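Teaching a Gripper to Fold Laundry: Project Report
December 22, 2019

So my project for the Princombe shared workshop course ended up being laundry. The plan was to build a small arm (I named it Hiver) that could fold a shirt by copying how people do it. To copy people you need recordings of people, so most of November went into folding clothes with hand-held grippers in place of fingers. It is way harder than it sounds!

The arm itself is simple. I bought the servos from Foronier, and the frame came out of the scrap bin at the workshop. Jadoon is the program that takes the gripper recordings and turns them into moves. It was 600 lines when I started and about 3000 now, and I'm not proud of all of them.

1. Picking up the cloth

Soft things don't hold still. With a cup you know where the edge is, but a shirt bunches up the second you pinch it, and then the edge is somewhere else. I got the best results with one gripper at each end and a bit of pull between them -- too much and the cloth twists up like a rope.

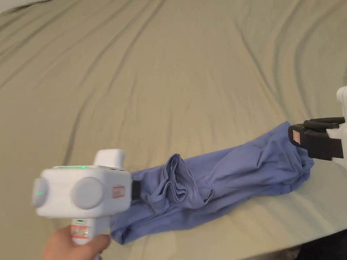

2. Working on a bed

My first tries were on the workbench and the cloth slid all over the place. A bed has more room and the sheet grabs the fabric a little, so I moved everything there. The downside is that the sheet wrinkles too, and Jadoon kept taking a wrinkle for a sleeve. Pulling the sheet flat between tries helped more than any code I wrote that week.

I also learned to open the jaws wide before coming down on the cloth. If they start half closed, the fingertips push the fabric away and you end up chasing it across the mattress.

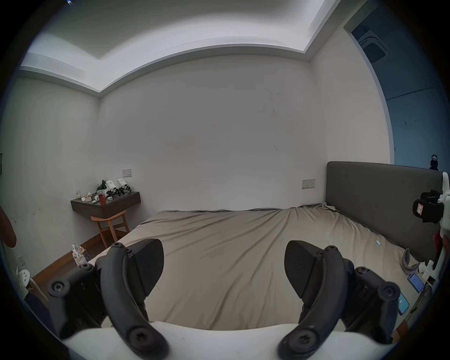

Why not just train it on towels first, was the question I got after my talk, and it's a fair one. Towels have four corners and no sleeves, and I would have had something folding much sooner. I wanted shirts, so I stuck with shirts. By the end I had 154 good recordings, and Hiver could do the first fold but not the second. Next term I'm starting with towels, plus softer pads for the fingertips, and I still have 5 spare servos to burn through.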